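Threads > Workshop and kit > Planning the arm purchase
Latest Threads Replies Saved Log in

1/ We have been asked to put together a budget for a second robot arm at the Grurkham site. I'm going to post the working as I go, because when we bought the first one I couldn't find anyone who had written down the boring parts.

2/ The job itself is small. Pick parts off a bench, turn them, set them down in a tray. The bench is pushed into a corner, and the corner is what costs money. An arm that reaches the middle of a table well can be poor at the back edge, and you pay by the centimetre for reach.

3/ So before asking for quotes we are running the whole thing in simulation. The stock room model that came with the software is good enough for a first pass. It has walls, a surface and a gripper with parallel fingers. I have not spent any time making it look like Grurkham.

4/ First check is whether the open gripper fits into the corner over the table without a wall getting in the way. Wrist view from one of the runs:
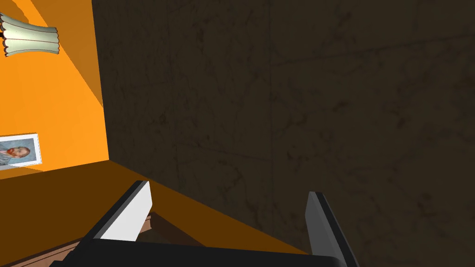 Page last changed: October, 16:40

5/ Orange wall on the left, dark wall ahead, fingers wide open and nothing between them. What I want from a view like this is a feel for how the hand sits against the two walls. It doesn't give me a clearance figure. That comes out of the log, and I'd ask anyone quoting to send theirs as well.

6/ Now the money. There are two quotes in so far, one from Haugen and one from Teltov. Both are for an arm, a controller and a stand. After that they stop matching, so I had to make my own sheet with the same lines for each.

7/ Lines on the sheet: arm, controller, stand, gripper, spare fingers, cables, guarding, delivery, fitting, training, support for the first year, support after that. If a supplier leaves a line blank I write "not quoted" and go back to them. I don't put a nought in. We did that last time and paid for it in the spring.

8/ Gripper is the line people get wrong. Teltov includes one. Haugen lists it as an extra at £1,785, with fingers separate. On the face of it Teltov is the better deal, but the included gripper opens less wide than we need for our larger part, so we would end up buying another one anyway.

9/ Ask for the opening width in writing, with the fingers you will be using. The width on the front of the leaflet is usually for the bare gripper. Ask for the height of the whole hand too, from the wrist flange to the finger tips. It eats into your reach and it isn't in the arm's own figures.

10/ Simulation isn't free either. We use Jedus, which is paid for per seat. I have put one seat for the year against this project and I think that's fair. Someone's time to set up the runs goes on the sheet as well. It was more than 17 hours for the first batch, most of it spent getting the table height right.

11/ A second view, with the hand tilted over much further. I wanted to look at an awkward approach as well as a tidy one.
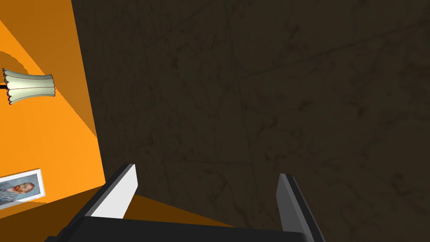 Wrist view in simulation, fingers open, dark surface filling most of the view.

12/ I find the tilted views more use for planning than the neat ones. If the job only works with the hand coming in square, you need a stand in exactly the right spot, and then the stand and the floor fixing both go up in price. If it can be done from an angle you have more choice about where things go.

13/ They also bear on the wrist camera, which is still an open line. When so much of the view is one dark, mottled surface, I want to know what the camera software has to work with. Both suppliers will sell us a camera. Neither has yet said how it does against a dark plain background, so I have asked for a trial with our own parts before that line gets a number.

14/ Things I have decided to leave out of this year's request: a second gripper, a moving base, and the longer support contract. All three can be added later without undoing anything. Guarding and training can't really wait, so they stay in even though they make the total look worse.

15/ Things I'm still waiting on: Haugen's delivery time, Teltov's price for spare fingers, and someone at our end to confirm whether the bench can come away from the wall. If it can, the shorter arm does the job and most of the reach question goes away. I should have asked that first.

16/ For anyone doing the same, my order would be - measure the space, run the reach check, settle the gripper, then ask for quotes. We asked for quotes second and had to have them both redone.

17/ Will add the filled-in sheet with the prices once both suppliers say they are happy for me to share them.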